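Re: [mivemwood-fc] Cup tie against Bovau

Team news, such as it is. Our keeper's wrist is no better, so a defender has the gloves.

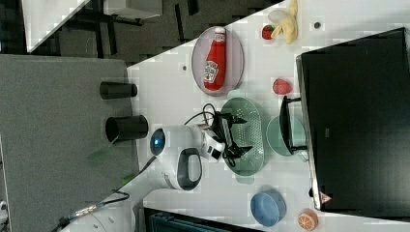 ## Getting there

Coach leaves at 3. It won't wait, as five of you learned in March.

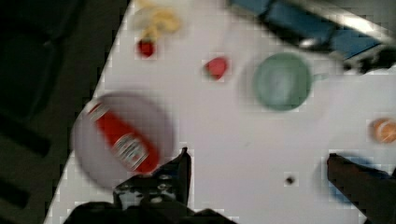

Sawatzky wrote:

> Is the Forero end open to us? Last year we stood behind a hedge.

It is. The hedge remains available.

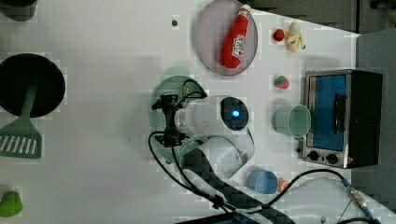 **TICKETS**

We've been given 553, which should cover our usual crowd of about 13

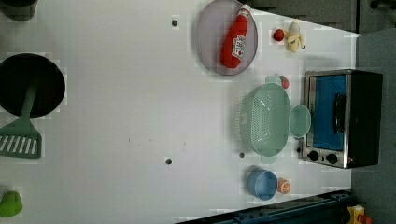 and leave everyone room to lie down at halftime. Pay on the coach.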